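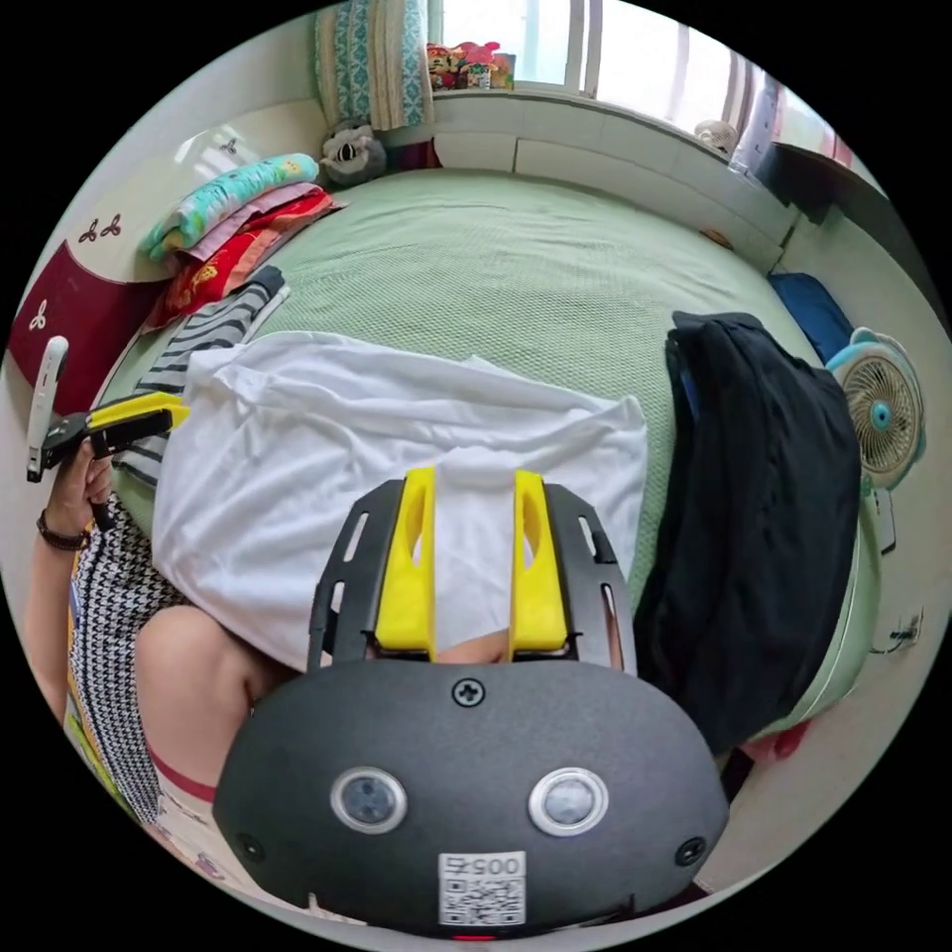 My brother-in-law Isauro asked me last week why I still read the reports of the Vornell solar park, when I do not own any part of it. I think it is because I see the panels every morning from the bus.

The park has 3,092 panels on the old bean fields outside Bermúdez. In August the company, Volent, promised a battery for the evening hours, but until now there is only the concrete base.

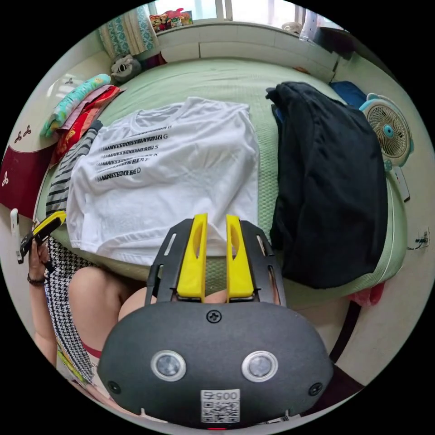
*Photo: Teodoro Esquivel*

I wrote to them and received an answer after 10 days. They say the battery will serve 351 houses and that the permit for the cable is still missing. My street is not on the list. It has 39 houses and a very old transformer, so I wrote again and asked about it. When they reply, I will put the letter on this blog.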